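Research > Working Papers > Household Food Habits > Section 4

November
By Joyce Athumani and Branislav Vrabec

4. What a shopping list leaves out

When we first sat down with the households in Bednárik, we expected the written list to tell us most of what we needed to know about the weekly shop.
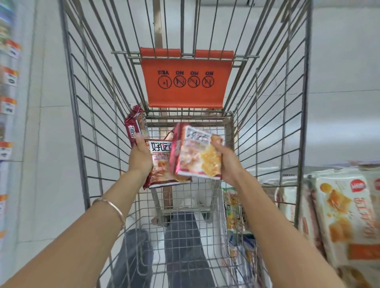 Figure 1. Snack packages in hand over a shopping cart in a store aisle.

We were fond of that idea, and it took us a good while to let go of it. Over the study we gathered 400 lists from 133 households, and snacks were the foods most often bought without ever being written down -- a pattern Mekdes Habte had already noticed in her earlier interviews, and one we should have taken more seriously at the start. People told us, very kindly and often at some length, that they "just know" what the children like. One grandmother had kept her lists in a biscuit tin for 10 years and was quite surprised to find crackers on only 6 of them.

We compared lists with receipts wherever a household had saved both. Lists written by two people together matched the receipts more closely than lists written by one, although the gap was smaller in homes that shopped on foot. We come back to those homes in Section 5, where the distance to the store is treated more fully.

Contact the authors | Copyright Plulia Working Papers | Back to top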